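The capsule wardrobe, three months in

I did the thing. Back in October I read one too many posts about how owning fewer clothes will fix your mornings, and I signed up for the Clotside plan, the one where you fill in a form and get a list back telling you what to keep. Sixteen pieces of clothing, plus shoes. The rest goes in bags.

I'll say what was good first. Laundry is simpler. I stopped owning the green sweater that made me look ill. And I found a pair of gray pants I'd forgotten about, which was nice for a day or so.

The rest I'm less sure about. The big claim is that you save time getting dressed, and I don't believe it. I was never spending long on it in the first place. What I do now is stand in front of a half-empty closet working out whether the navy shirt can go a third day, and that takes at least as long as picking a different shirt used to.

Then there's the money. Clotside says the plan pays for itself. Maybe, if you stop buying things. But the list has a way of pointing out "gaps," and every gap has a link next to it. Mine told me I needed a better coat. I have a coat. It's a fine coat, it came from the outlet in Prurnley and it has outlived two cars. When I wrote in to ask what was wrong with it, I got a reply about "investing in anchors."

My friend Rezaul Roy did the same plan and loves it, so I asked him how much he'd bought since he started. He went quiet, then said around four things, but good ones. So he gave away bags of clothes he'd already paid for and bought new ones. I'm not saying he's wrong to be happy — I just don't see where the saving is.

The part I mind most is the sameness. Every list I've seen posted has the same white T-shirt, dark jeans, camel coat and plain white sneakers. Sunil Gazi at work has a very different life from mine (two dogs, muddy commute) and his list was nearly word for word my list. What was the form for?

I'll finish out the winter, mainly because the bags have gone and I can't get the green sweater back. After that I'm buying a loud shirt.

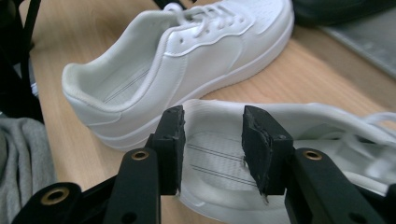
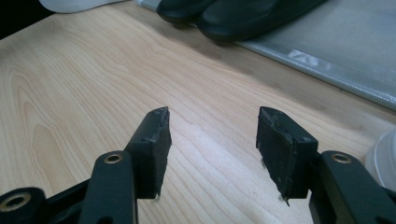
White sneakers in the first one, pale wood in both.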